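Life in Druneck / Home & Table
Reading time: 4 minutes
Last updated: December

Learning to eat slowly

When I moved from Akholm to Druneck, I did not think that dinner would be the thing I had to learn again. I worried about the language, the bus tickets, the winter. But I had eaten dinner every day of my life and I believed I knew how to do it.

In my first job here I came home after 7 in the evening, very tired, and I ate standing next to the sink. Sometimes it was bread with something on it, sometimes rice from the day before. I looked at my phone and I finished before I had noticed the taste. I think the whole meal took less time than washing the plate. I did this for almost a year, and I had stomach pain so often that I stopped calling it pain and called it "evening."

My family in Akholm eats very slowly. As a child I hated this. My grandmother would not start until everybody was sitting, and after the food there was tea, and after the tea there was fruit, and I had to ask permission to leave the table. She lived until she was 78 and I never once saw her eat while walking. I am not saying this is why she lived so long, she also had good luck. But I think of her back, very straight, and of her hands, which she put down on the table between bites.

So last spring I decided to try it her way. I made some small rules. I sit down on a chair. The phone stays in the other room, on the charger. I put food on a plate even if it is only an egg. And I wait a little between bites, which was the hardest one. The first week I felt stupid. It is very quiet to eat alone without a phone, you can hear yourself chew! I put on the radio, and that helped, but then I began to listen to the news and eat fast again, so now it is only music.

What changed first was the cooking. If you must sit with your food for half an hour, you want it to be worth the half an hour. I started to go to the market in Preltberg on Monday, where the vegetables are cheaper than in the shop under my apartment and the woman with the mushrooms lets you choose them yourself. I learned to make a proper broth. I also made many bad soups. One with beets and lemon I still remember with some fear.

I also began to use different things to eat with. Long noodles I always eat with chopsticks, and they make me slow because I am not very skilled. For cake, or for pieces of pear, I like a small fork. My sister laughs that I need half of a restaurant to eat one pear, but if the tool is small then the bite is small, and for me this works better than any discipline. 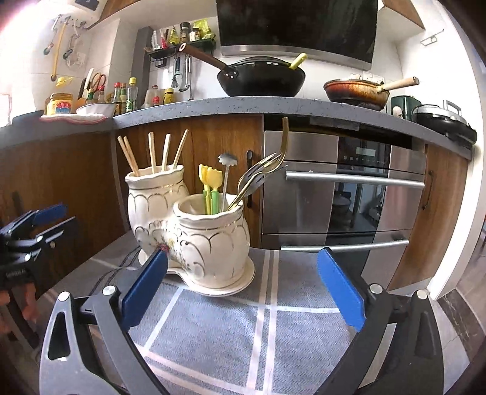

Do you have to eat slowly at every meal for it to help? One meal a day was enough for me, and I chose dinner because in the morning I am always late.

Breakfast I still eat badly. Often it is a banana on the bus, and I have made my peace with this. Lunch depends on my colleagues. We have 4 microwaves in the office and a long line for them, and when you finally sit, half of the break is gone. On weekends I do better.

The hard part now is guests. People here eat quickly and then they talk, and where I come from we do both together, so I am often the last one with food on my plate while everybody politely looks at the window. I used to leave the rest and say I was full. Now I tell them please do not wait, and I continue. My friends from the Nuchit language course already know this and bring dessert early, so they have something to do.

My stomach is better, not perfect. Coffee after 3 in the afternoon is still a mistake. Next month my mother is coming to visit, and I am planning the broth with dumplings if I can find the right flour. The shop in Preltberg had it in the fall, on the bottom shelf near the vinegar, so I will look there first.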